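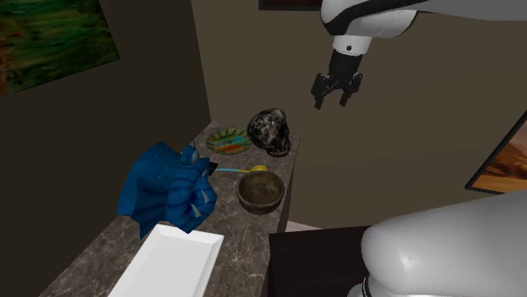 *Prato colorido, caveira, tigela e tabuleiro branco, tudo na mesma bancada com padrão de mármore (imagem gerada em computador).*

## A gaveta das coisas sem casa

Olá outra vez! Passei a primeira semana do ano a arrumar a cozinha e venho contar-vos como correu, porque em dezembro prometi que contava e a Vesela Lazarević já me escreveu duas vezes a cobrar.

Comecei pelos armários de cima, o que foi um erro (muito pó, pouca glória). Tinha 40 frascos de vidro guardados. Quarenta! Alguns ainda com o rótulo do doce de abóbora da minha tia, e desses não fui capaz de me desfazer, lamento. Os outros seguiram para a Constanza Sosa, que faz compotas para vender na feira e ficou contentíssima.

Depois veio a gaveta. Quem tem cozinha tem uma: elásticos, pilhas, a chave de uma bicicleta que vendi há anos, três saca-rolhas. Despejei tudo em cima da mesa e fui fazer chá. Quando voltei, a vontade já tinha passado, mas era preciso jantar em algum lado e lá continuei.

O que resultou comigo foi uma caixa de cartão à porta da despensa. O que não sei onde pôr vai para lá e, se até abril não lhe tocar, sai de casa. A batedeira Katby já lá está, coitada, e o descascador também, embora o Marin Kos jure que se afia em casa com papel de lixa fino. Se alguém já experimentou, escreva-me!

Comprei só uma coisa nova, um varão para pendurar as conchas e as escumadeiras, que me custou uma tarde inteira e dois furos tortos na parede. Ficou ligeiramente inclinado para a esquerda e já me habituei.

No próximo número trato da despensa e das farinhas, que são muitas e quase todas abertas. Mandem-me as vossas manias de arrumação até lá, sobretudo as que envolvam tampas, que as minhas continuam sem par.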